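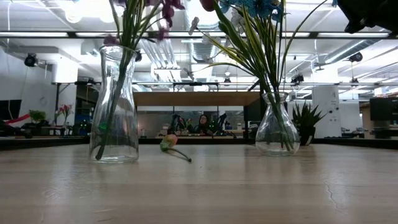
Gripper notes, part 7: thin stems

The Stakport parallel jaws went back on the arm in March after I gave up on the Dudik fingers for anything narrower than a pencil. The Dudik pads are soft and forgiving on a mug, but a thin stem sinks into the rubber and rotates as soon as the wrist tilts. Once it rotates, the bloom end swings down and the insertion pose is useless.

The test is artificial flowers into clear glass vases. Pick a stem off the table, bring it upright, lower it through the neck, release. Glass is a bad target for the depth camera, so I stopped asking it for the rim and now use a fixed overhead view plus a taught height for each vase.

Same arm, same Jesteck controller, 19 attempts per gripper:

Stakport, bare metal jaws: 7 inserted
Stakport, thin foam pads: 15 inserted
Dudik, stock pads: 4 inserted

Most of the foam pad misses were at the neck. If the vase already holds a bundle of leaves, the new stem catches on them and bends, and the controller sees almost no force until it is too late. Lowering the approach speed helped a little. Adding a small circular search at the rim helped more.

I also tried the Furukawa force sensor between wrist and gripper. It adds 684 grams, and with the long jaws the arm starts to sag at full reach. I took it off again. Motor current is noisier but good enough to catch a jaw hitting the lip.

Next is a V-groove cut into the foam, same vases, same speeds.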